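Keeping the Plernton Cell Running: Setup, Care and Repair of a Two-Arm Tabletop Station

Final project report, Applied Mechatronics Workshop
Submitted 7 January 2026

1. Where this report starts

When I signed up for this project I imagined I would be writing clever control software all term, and I should say right away that I wrote very little of it. What I did, week after week, was look after one small machine. The machine is the Plernton cell, a pair of white printed arms on a white table with a cloth hung behind it, and its regular job is to pick up a green cube and deal with a cardboard box. My report covers how the cell is set up, how I learned to take care of it, and the one proper repair I had to make.
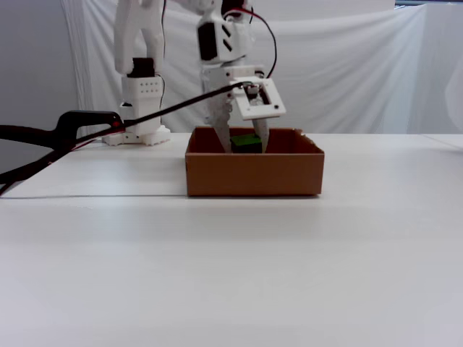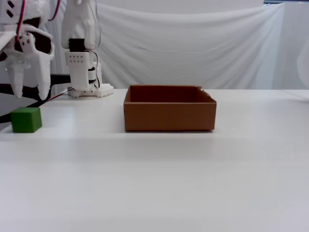
Two views from close to the fingers:
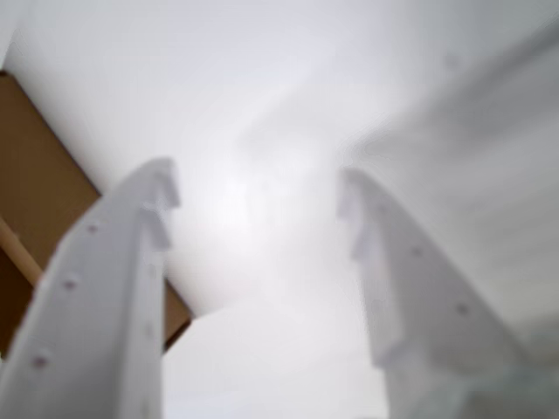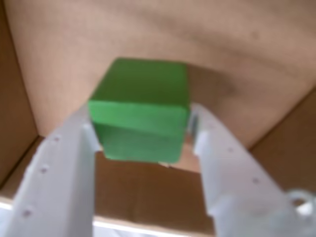

2. What I was given

The cell came to me from the group before mine along with a folder of notes, a tin of mixed screws and a laptop with a cracked hinge. The notes were friendly but thin. They explained how to start the control program, which is called Mosoti, and they explained how to shut it down, and in between there was one page headed "If it shakes" with nothing written under it. I have since filled in that page, and I am prouder of it than of almost anything else in this report.

My advisor asked for three things: a setup procedure that a new student could follow alone, a care schedule that people would really keep to, and a record of every fault along with what was done about it. I have tried to keep the report in that order, although the faults kept getting into the other two parts, as you will see.

3. Setting up the cell

I used to begin by switching everything on and seeing what happened. I don't recommend it! The procedure I settled on begins with the power off and takes a good deal of looking and touching before any motor gets a chance to move.

First I check that each arm's base is flat and tight on the table. You can do this by holding the base with one hand and pushing gently on the lowest part of the arm with the other. If there is any rocking at all, it has to be fixed then and there. A tiny amount of play at the bottom becomes a large miss at the fingertips, and in my second week I lost a whole afternoon adjusting positions in software when the trouble was one screw at the base that I could have turned with my fingers.

Next come the wires. I move each joint slowly by hand through its full travel and watch what the wires do. They need enough slack to follow the arm and not so much that a loop can fall between two moving parts. I was taught to tie wiring down very neatly, and I did that at first, and it was a mistake. A bundle tied tightly on both sides of a joint looks wonderful on the bench and then pulls on its plug every time the joint bends. Now I leave a generous loop at each joint and tie only to the rigid parts in between.

Then the power goes on, one arm at a time. Mosoti asks each servo for its position and shows the answers in a column. Before I let anything move, I compare the column with where the arm is standing. If the program believes the elbow is bent and the elbow is plainly straight, I stop, because a servo that starts out wrong will try to correct itself all at once.

The last part of the setup is the zero pose. The old notes said to "put the arm about upright" and press the button, and I suspect this explains why no two groups ever got the same results. I made a set of paper templates that slide in beside the lower joints, and I line the arm up with those. It is a very humble solution. It costs nothing, and when I had a classmate repeat the procedure from my written steps, she got the arm to the same pose I did without asking me a single question.

4. The gripper and its fingers

Most of the care goes into the gripper, so it gets its own section. The fingers are printed and they are the part that touches everything, which means they wear, flex, loosen and get dusty from the cardboard. I clean the gripping surfaces with a barely damp cloth and let them dry before the next run. Early on I used a stronger cleaner that left the plastic slightly tacky, and for the rest of that day the cube would not let go when the fingers opened. I thought it was a software delay and hunted for it for far too long.

The finger screws go directly into plastic, and they deserve patience. They should be snug. If you lean on the driver the way you would with metal, the thread strips, and then you need a new finger. I stripped one this way, and I printed its replacement twice, having laid it on the print bed the wrong way around the first time, so the layers ran straight across the thin part and it snapped in my hand. The orientation is now marked in the file name.

After any work on the fingers I do a closing test with no object between them. The two sides should arrive together. If one is ahead of the other, the cube gets nudged sideways before it is held, and the pick may still work in the open but goes badly inside a box, where there are walls to bump into.

5. The repair

In the middle of the term the wrist of one arm began to shake. It would start quietly, a sort of buzzing when the arm was holding still, and it got worse as the session went on. The blank page in the folder suddenly seemed very sad to me.

I wrote down every guess and tried them in order of how easy they were to undo. I changed the power supply for the spare one, an Orier bench unit that lives on the shelf, and the shaking stayed. I swapped the cable between the wrist servo and the one before it, and the shaking stayed. I lowered the stiffness setting in Mosoti, and there the shaking nearly went away, which pleased me very much until I noticed that the arm now sagged whenever it reached forward. All I had done was hide the fault behind a weaker arm. I put the setting back.

So I took the wrist apart. The servo itself was fine. The round plate that joins the servo to the printed wrist, which we call the horn, had worn the plastic seat around it. The servo would move a little, the wrist would follow late, the servo would feel that something was off and move back, and on it went. I could feel the looseness once I held the two parts in my hands, and I was rather embarrassed not to have felt for it on the first day.

I printed a new wrist piece with denser fill around the seat and put it on with new screws. The order of assembly matters and I got it wrong once. The servo has to be brought to its center position before the horn goes on, or the joint ends up with plenty of travel one way and hardly any the other. I had to take the whole thing off again, which at least meant that I was quick at it by then.

6. Checking that the repair held

I did not want to claim success after one good afternoon, so I ran a small trial. The task was to pick up the cube from a marked spot, carry it to the box, lower it in and let go. I ran 50 attempts before replacing the wrist piece and 50 after it, with the same program and the same starting spot. Before the repair, 41 attempts were completed. Afterward all but one were, and in the failed one I had forgotten to put the cube back on its mark, so the fault was mine, but I have left it in the count.

By the time I handed the cell over, my log showed 207 completed cycles on the new part. I opened the wrist again at that point and could find no play in it. I can't promise that the seat will last for years, and I would not be surprised if the next group has to print another. The file is in the project folder under Rudo, the name the earlier students gave the arm.

7. The care schedule

My first schedule was far too long. It filled two pages and I was its only reader, and even I skipped parts of it. The version I am handing in is short.

Before each session: rock test at the bases, wires through full travel by hand, compare reported positions with the real pose.

After each session: park both arms low, power off, wipe the fingers, write one line in the log even if nothing went wrong.

After every 40 hours of running: take off the gripper fingers, look at the screw holes, feel the wrist for play, redo the zero pose with the paper templates, run the closing test.

The line in the log turned out to be the hardest habit to build and the most useful. When the shaking began, I went back through my entries and found that I had written "wrist a bit noisy?" well before I noticed any real trouble, and had then forgotten all about it. I have added a column for noises.

8. Things I would do differently

I would learn to use my hands earlier. I had a strong habit of looking for answers on the screen, and nearly every fault I met in this project could be felt, heard or seen at the table before the program had anything to say about it.

I would also keep spare parts printed ahead of time. Waiting for a finger to print while a trial is half finished is a miserable way to spend an evening, and the two halves of the trial are then hard to compare. There are now spare fingers and one spare wrist piece in a labeled bag beside the screw tin.

Two jobs remain open. The cable to the gripper is a little short for the farthest reach and ought to be replaced with a longer one, and I have ordered the connector for it but it had not come when I finished writing. The cloth backdrop should also be fastened properly along the bottom. The next group takes over in March, and I have left both items on the first page of the folder, just ahead of "If it shakes".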